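Bench notes from the back room: the stitching arms

It's been a while since I wrote anything for the workshop newsletter, mainly because Chrysoula Kourkoulas and I have spent every spare evening at the far bench with a pair of secondhand surgical arms. We named the build Skallum (don't ask, it was late and the label maker was already out), and as of June 27, 2024 it can put a stitch in a piece of meat from the butcher. Not a pretty stitch every time! But a stitch.

For those who missed the open night, the arms are teleoperated. You sit at the console with a handle in each hand, the tips copy what your fingers do at a smaller scale, and you look at a screen the whole time. There's no clever software tying knots for you. I'd love to get there one day, and we are logging everything with that in mind, but right now all the skill has to come from the person in the chair, and in my case there wasn't much to begin with.

Most of the spring went into cables. Each wrist is moved by thin steel cable running down the shaft, and if the tension is off by a hair the jaws drift to one side when you ask them to close. I re-strung the left arm twice. Chrysoula rebuilt the pulley block in the drive box, and then I put a spacer in backward and we did it all over again. The motor boards are from Govuvico and have been solid, apart from the connectors, which I ended up gluing in place. Total spent on the drive box so far is $341, and $302 of that was boards and bearings. The rest was cable and glue -- a lot of glue.

The other thing that ate our time was lag. Spyros Zervas sat with a stopwatch app and a blinking LED and worked out we were 540 milliseconds behind between hand and screen, and that's miserable when you are chasing a needle. You push, nothing happens, you push harder, and then the arm does both pushes at once. He moved the video off the shop network onto its own little box and it got a great deal better. I can now pass a needle without holding my breath.

We started on foam, moved to silicone pads, and then to the real stuff, which is a different animal (sorry). Foam holds still and forgives you. Tissue slides, it shines back at the camera under the bench lights, and it tears if you pull sideways on the way out. My advice to anyone taking a turn is to follow the curve of the needle with your wrist and leave the thread alone until the tip is clear. Chrysoula's advice is to slow down, which she says to me a lot.

We have small cameras down at the instruments as well as the overhead one, and I've come to like those views best.
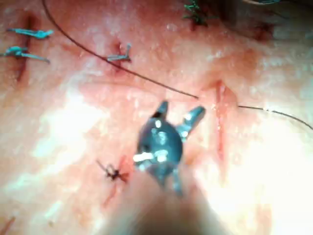
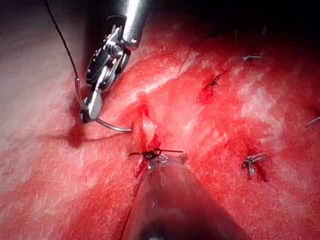 What's next on the bench

In July I want to swap the jaw pads, as the current ones let the needle roll when you grip it near the tip. Chrysoula is drawing up a new foot pedal so you can pause the arms and re-center your hands without everything twitching. Spyros wants to try haptics and has his eye on a kit from Undeo, but I've asked him to wait until the cabling has survived a full month without me touching it.

If you'd like a go, put your name on the sheet by the Kyriakidis lathe. Turns are 10 minutes each, gloves are in the drawer, and please wipe the bench down with the blue bottle when you finish. We could also really use a second monitor if anybody has one gathering dust at home -- size doesn't matter much, as long as it has an HDMI port and all of its screws.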